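I've been sewing for most of my life, mostly hems and the odd cushion cover, and I still can't tie off a thread without muttering at it. So you can imagine how pleased I was when the stitching class at Tarcombe finally had a spot for me on a Tuesday evening (I'd been on the list since April!).

It's surgical stitching, the kind done on a practice pad, and I went along purely out of curiosity. The pad is pale and soft-looking, with red staining where the work goes on, and I'll admit I needed a sip of tea before I could look at it properly. After that I was hooked. The thread is black, thank goodness, so even my tired eyes could follow it.

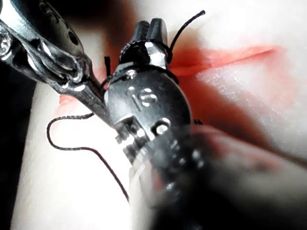
Black thread on a pale pad, and plenty of it to keep track of.
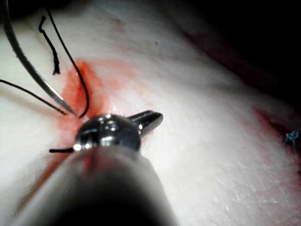
My own trouble has always been the loose tail. At home I leave it far too long and then catch it in the next stitch, and I've lost more good thread that way than I care to admit. I came home and dug out the Nallar cotton, 400 metres on the spool, bought years ago for a quilt I never started, and sat at the kitchen table practising knots on an old tea towel until my tea went cold.

The curved needle is next on my list. Lecomte has a packet of 2 that I've had my eye on, and I think one would be lovely for mending the arm of the couch, where the seam has been creeping open all winter. I'll let you know how I go with it.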